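Chapter 6
Small Things, Shallow Baskets

By the end of this chapter you will be able to:
Choose a container to suit a group of small household items
Explain how the walls and floor of a basket affect the way it is used
Lay out, sort and store gloves so that pairs stay together
Set up a sorting surface and work across it in one direction

Opening case: The glove drawer at Tekley

When Cempaka Ginting took over the equipment room at the Tekley cycling and rowing club, she inherited a drawer. It was a deep one, and it held every glove that members had left behind over several seasons. She emptied it onto the floor one evening in July and counted 757 gloves, which is a wonderful number if you like sorting and a terrible one if you need a matching left hand before a 6 a.m. ride!

Ginting's first idea was to buy a bigger drawer. Her colleague Alfredo Manalo talked her out of it. The drawer had plenty of space already, he pointed out, and the trouble was that you could only ever see the top layer. Gloves are soft, they fold into themselves, and a dark one lying on another dark one simply disappears. What the club needed was a set of shallow, open baskets, light in color, that could be carried to a table, looked into, and put back on a shelf.

They tried the idea with 3 baskets and were so pleased with it that the drawer was gone before fall. We will come back to Tekley in Section 6.2, where you will find the club's full shelf plan, and again in the end-of-chapter project.

The case is a good way into this chapter because gloves are such an excellent teaching item. They come in pairs, they have a front and a back, they have a left and a right, and they never stack as neatly as you hope. If you can organize gloves, you can organize socks, hats, dishcloths, pot holders and most of what collects by a front door. Look at the photographs that follow with that in mind, and pay attention to how much the pale color of the basket helps you pick out what is in it.

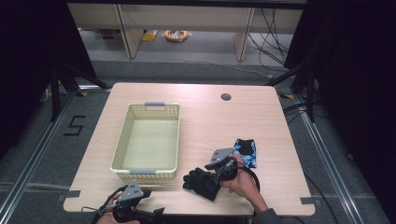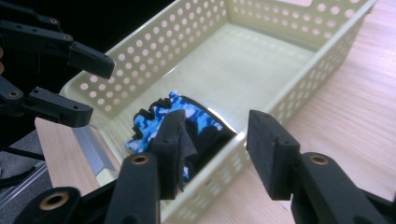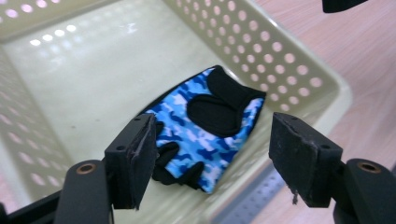 Figure 6.1 A pale plastic basket with perforated walls, and gloves to be stored. First photograph: the basket empty, with two gloves on the tabletop. Second: blue camouflage and black fabric bundled at one end of the basket. Third: a fingerless glove laid flat, palm side up.

Bundled or flat?

Compare the second and third photographs for a minute. A bundle takes up little floor space, and you could fit a good many into one basket. With the flat glove, though, you can see the shape of the palm patch and where the fingers begin, so checking for a left or a right becomes quick work. Neither way is wrong! The choice depends on how often the items are used and how many hands reach into the basket. As a rule of thumb, lay flat what you use every week and bundle what you put away for the season.

Why the walls matter

Holes in the side of a basket do several jobs at once. They let air move past fabric, they reduce weight, and they give you a glimpse of the contents from the side when the basket is on a shelf. A solid floor does something different: it keeps grit off the shelf below and wipes clean with one pass of a damp cloth. Section 6.1 compares this combination with wire, wicker and fabric containers, and you may be surprised by how strongly you come to feel about basket floors.

Key terms

Home basket: the container an item always returns to
Staging surface: the cleared table or counter where sorting happens
Single: an item from a pair whose partner has not been found
Sight depth: how far down into a container you can see without moving anything

Before you read on

Find a drawer, bin or bag at home that holds small soft items. Empty it onto a table and lay everything flat, one layer deep. Put the pairs together, then set the singles to one side. Write down 2 things you had forgotten you owned. Keep your notes, as you will need them for the activity in Section 6.3, where Shiela Cabrera shares the labeling method she developed for the costume store at the Evangelista Playhouse.

6.1 Choosing the Container

Start with the item and let it lead you to the basket. Measure the longest thing you plan to store, lying flat, and add the width of your hand.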